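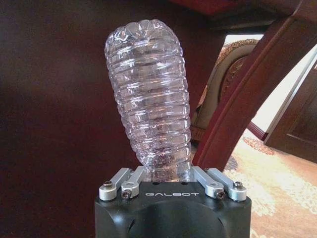

Crushing empties before they go in the bin: yes or no? I drink more bottled water than I should and my kitchen bin holds 9 bottles if I leave them alone. So I squash them, with mixed results. The one I have now is crumpled and a bit twisted, dented at the top, leaning left and then changing its mind, and it still stands nearly as tall as its ambitions. There are tiny droplets or bubbles inside near the bottom, too. Does that matter? And is there a technique, or do I just keep losing to plastic?
Posted by cistton_kitchen, March 7, 2022

ribsandridges
Cap off first. If the cap is on you're wrestling trapped air, and air has more patience than you do. Lay the bottle on its side, flatten it from the base up, then put the cap back on so it can't puff out again. A few drops won't hurt anything. Do check your local rules before you flatten, though. Our hauler wants bottles left whole — the sorting line takes flat ones for paper, apparently — and they sent a leaflet about it to all 344 units in my building. Mine went in the paper bin, flat.

Murakami_fan
just step on it

binday_again
If you get a deposit back where you live, don't crush at all. The return machine at my store has to read the label and it spat out 3 of mine in a row. I carried them home again, like pets. New machine is promised for April.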